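Hand-held gripper kits: our trial of the Rodadik pair

Since November the members who work on robot learning have asked if we can keep a set of hand-held grippers in the lending room, next to the small arms and the soldering stations. Gulteo in Skudton offered us their Rodadik kit for a trial, and it is now with us. I was asked to write some lines about it for the newsletter, so that you can decide if you want to borrow it.

For those who did not use such a thing before: you hold one gripper in each hand and do the task yourself. The software follows the position of both grippers and saves the movement, and later a robot arm with the same fingers can be trained from it. You don't need the arm in the room when you record. For a small group this is the biggest advantage, as our two arms are usually booked.

The kit comes in one hard case. Inside are two grippers, the marker cubes that go on top of them, a head strap, a charging cable and a printed guide. The guide is short and the translation has some mistakes, but Homa Abbasi has corrected the pages on calibration and you will find her copy in the lid. Please use her copy. In the original, step four and step five are in the wrong order, and if you follow them as printed the software refuses the left gripper.

Calibration took us 40 minutes the first time. Now it takes me less than ten. You put the cubes on, turn each gripper slowly in front of the camera, and wait for the tone. The cubes must click fully into the holder. One of ours felt firm but was not, and we lost a whole afternoon of recordings before Vernon Gill noticed that the positions were drifting. He says a small screw would be better than the click, and I agree with him. We wrote this to Gulteo and they answered politely that they will consider it.

The weight is acceptable. After an hour I felt it in the wrist, more in the left than in the right. Karine Wong has smaller hands and found the trigger too far away. There is a shorter trigger available from Gagnon, who make the parts, but it is sold separately and we did not order it yet. If more people have the same difficulty, please tell me and I will ask for a pair.

We made recordings of folding cloth, sorting cards, closing boxes and working around the turntable. In total we kept 1067 short recordings, and this was more than I expected from such a small number of people. The fingers are good with stiff things of medium size. With cloth they are slow, and a coin flat on the table is almost impossible to take. The pads become smooth with dust, so wipe them before you start.

The software is the weaker half of the product. It records well, but the review screen shows only one recording at a time and you cannot mark several and delete them together. It also stops a recording after 60 seconds without a clear warning. You can change this limit in the settings file – the line is explained in Homa's notes. On the older laptop in the lending room the preview is delayed, so better bring your own computer if it is a newer one.

Would I recommend that we buy it? I think yes, if Gulteo keeps the price they named to us and adds a second set of pads. Normand Grewal is against, and his reason is fair: the marker cubes need good and even light, and our back room does not have this in the evening. He would prefer to wait for a model without markers. You can write to either of us with your opinion before we answer the company. The trial kit can be borrowed for two days at a time, and Diane Gauthier keeps the list.

Members ask me most often how fine the work can be, and my answer is that thin things go better than I believed. With the turntable, the right gripper can pinch a small pink card at the corner of the white case while the left one comes in from the near side, and the cubes on top stay clear of the fingers. For this kind of task keep your elbows open and lean over the table a little, it is easier for the back than it sounds.
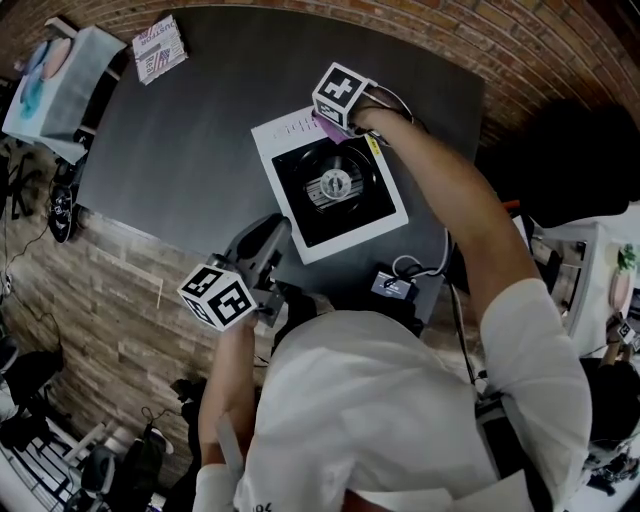
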